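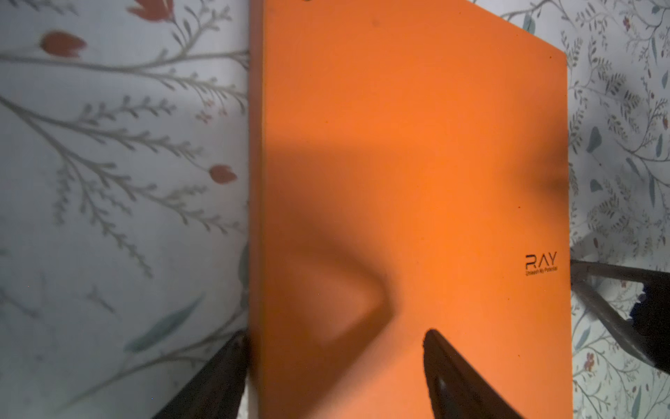
Subject: Re: Crochet blanket, how much yarn do I need?
List: Woltenell Yarn and Hook mailing list
Date: March 2021

Earlier message:

> Hello all, I want to make a blanket for a double bed in the Futton wave
> pattern. The pattern page only says "use leftover yarn" and gives no
> quantity. I have four balls of Truvus cotton, 200 meters each. Is this
> enough, or must I order more before the color is gone? Also my edges
> become narrow after ten rows or so. I don't know what I do wrong.

Hello,

I made the same blanket last October, so I can answer the first question with my own numbers. I am sorry to say that four balls will not be enough. My blanket took 3480 meters in total. I crochet rather tight with a 4 mm hook, and if your hand is loose you will maybe use a little less. For you I would order 14 more balls, and if possible all from one dye lot. I did not do this, and my last two stripes are a different blue. My husband says he cannot see it. I see it every evening.

Before you order, please make a small square first. I mean one full repeat of the wave, wide and high, with the real yarn and the real hook. Wash it, let it dry flat and then measure it. My square grew by one centimeter after washing, and over the whole bed this becomes much.

If the price is a problem, you can do as I did with the border. I used an acrylic from Pappas which has the same thickness, and it took nearly 774 meters for six rounds. It is less soft than the cotton, but at the border it does not disturb me. This amount is already inside the total I wrote above.

Now the edges. I think you lose one stitch at the end of each second row. In this pattern the turning chain counts as a stitch, and it is easy to forget to work into the top of it. Put a small piece of other yarn in the first and last stitch of the row and move it up when you turn.

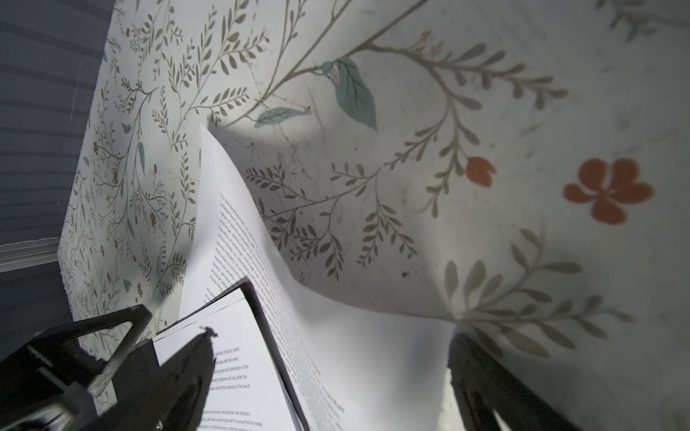
With the markers I found my mistake after two rows, and then I had to open everything back to row eight. It was not a nice afternoon, but the sides have been straight from there on.

One more thing, about the wave itself. In row three the pattern says to skip two stitches at the low point. In my copy it was written "skip 3", and this makes the fabric pull together. Please check which version you have. The newer one has the correction on its last page.

If you want, I can send my row notes to the list. They are by hand and partly not in English, so I would need some days to type them.

Kind greetings from a slow crocheter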